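Toy library faces move as hall rent climbs

The Flalik Street toy library will have to find a new home by November or come up with another $514 a month, members were told Monday night.

Rent on the back half of the old Ilto hall goes up when the current lease runs out. The building changed hands in autumn and the new owner, Geltader Holdings, wants what it calls a market rate. Members got the letter two weeks ago. Most at the meeting hadn't seen it till they walked in the door.

"It's a big jump for us. We charge $69 a family for the year," said Zyanya Quezada, who has run the Monday and Saturday sessions since the library moved out of the scout den. "You'd have to nearly double that, and then you lose the families who need it most."

The library lends to 200 families. Toys go out for a fortnight at a time, puzzles and games for three weeks, ride-ons by booking only. Party packs are extra and are booked out most weekends through summer.

Three options were put up. Stay and raise the fee. Share a room at the Rojanasak Centre, which is cheaper but upstairs, with a lift that has been out of order on and off since Easter. Or move into the council's old baby health rooms on the corner of Dunne Street, which are ground floor and have parking but need a new kitchen sink and a fair bit of paint.

Show of hands favoured Dunne Street. Not a formal vote — that has to wait for a proper notice period.

Ekaette Afolabi, a mother of three, said the stairs ruled out Rojanasak for her. "I've got a pram, a toddler and a bag of train tracks. I'm not doing stairs." Someone up the back asked about a trolley. There was some discussion about trolleys.

Desta Woldemariam asked wether council would put a rent figure in writing before anyone gave notice on the hall. Ward councillor Lewis MacRitchie said he'd chase it but couldn't promise anything ahead of the next property meeting. He did say the Dunne Street rooms had been sitting vacant for 18 months and there was no other applicant that he knew of.

Geltader said in a short emailed statement it had offered the group a staged increase over two years and was "open to further talks". Ms Quezada said the staged offer came with a five-year lease and the group wasn't keen on that.

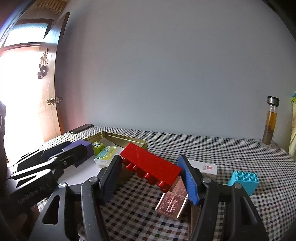
Whichever way it goes there's a stocktake first, and members are being asked to bring back anything overdue, no fines, no questions. The list of things gone missing is long. Puzzle pieces mostly, the marble run, half a tea set, two dress-up capes. Building blocks are always the worst, and the studded ones like the red one shown turn up in car boots and under couches for years after a tub has been returned. Amarachi Ekpo, who looks after the catalogue, wants odd bits handed in even if you cant tell what set they came from. A box will be left inside the hall door for them.

Helpers are also needed for a clean-out on the Saturday after next, 9am to noon. Bring gloves and a plate to share. Anything broken or past it goes to the tip, and doubles will be sold off on the day, cash only.

A trivia night to help with moving costs is on the cards. Tables of eight, venue still to be locked in, the bowls club has been asked. Local businesses with a prize to donate can leave it at the front counter during session times.

Sessions run as normal in the meantime — Mondays 3.30pm to 5.30pm, Saturdays 9am to 11.30am. Bookings for ride-ons past the end of October are on hold until the new address is settled. Existing party pack bookings will be honoured.

Notice of the formal vote will go out by email and be pinned up in the hall. One vote per family, fees must be up to date.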